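Home | News | Pets | Opinion | Letters | Contact

The Dog License Is a Fine Idea That We Have Managed to Ruin

Opinion

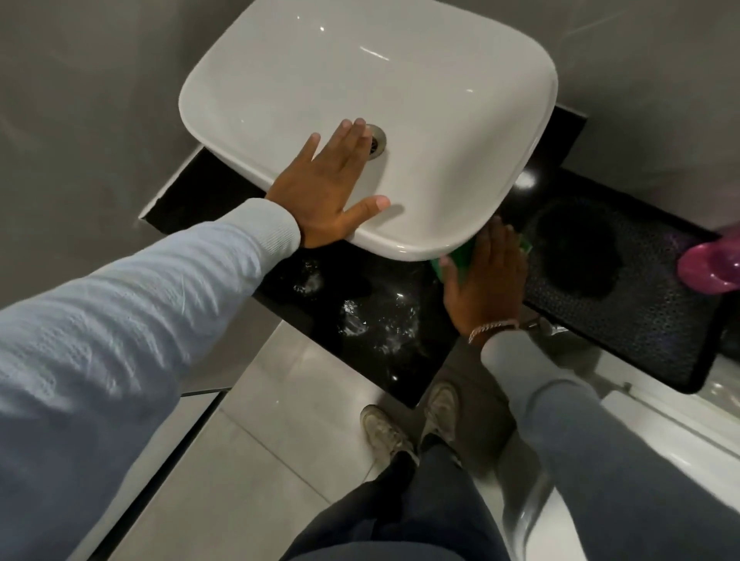 A white basin with a round metal drain.

243 shares | 30 comments

The town of Gastlow would like you to license your dog. It would like this so much that it has put up a sign about it at the entrance to the park, next to the sign about fireworks and the sign about signs. What it has not done is make the thing possible for a person with a job.

I went to get mine in October. The license desk is open until 2 in the afternoon, and it closes for lunch, and lunch is a generous concept there. You need a rabies certificate, proof of address and a form, and the form is available at the desk. You fill it in standing up, with a pen on a chain long enough to reach most of the page. One of the questions is the color of the dog. My dog is four colors, and the box is sized for "tan."

For this I received a metal tag with the number 2056 on it and a receipt telling me to come back in a year and do it again. The dog was unimpressed. She has since tried to eat the tag.

I should say that I believe in licensing. I grew up in a place without it, and every loose dog was a mystery until somebody's cousin recognized it. When an animal control officer picks up a dog with a tag, the dog goes home that evening. A dog without one goes to the shelter on Kramer Street, where it takes up a kennel that was needed for something else, and its owner spends the night walking the neighborhood with a bag of cheese. A license also means a rabies shot got looked at by someone. If your child has ever been bitten by a strange dog, you know how much you want that piece of paper to exist.

So I am not with the people who write to this page every few months calling it a tax on affection. It costs 30 dollars. I have spent more than that on a bed she does not sleep in.

My complaint is that the law, as run, mostly catches people who were going to behave anyway. The man two streets over with the unfenced yard and the dog that chases mail trucks has never held a license in his life, and he has never been asked for one. I was asked for mine twice in one summer, both times while holding a leash in one hand and a full bag in the other, which I would have thought counted as character evidence.

The town's answer last year was to spend money on software. The new system is called Andix, and it was supposed to let us renew from home. It does let you start. It asks for a certificate number from your vet, and if your vet is the Welex clinic out on the highway, as mine is, the number has one digit too many and the page goes back to the beginning. I called about this. The advice I got was to come to the desk before 2.

There are easy fixes, and other towns manage them. Let the vet sell the license at the same visit as the rabies shot, while the owner is already at the counter with a wallet out and a dog trying to leave. Make it last as long as the shot does, so there is one date to forget instead of two. Give a price break to anyone over 65 and anyone who adopts from the shelter. And when an officer does meet an unlicensed dog, let the first fine be waived if the owner signs up within the month - most people will, if you make signing up easier than paying.

Then go and knock on the door of the man two streets over. I can give you the address. So can the mail carrier.

My renewal is due again soon. I have asked for the morning off.

Share this | Print | 30 comments

Contact the opinion desk | Copyright, all rights reserved | Back to top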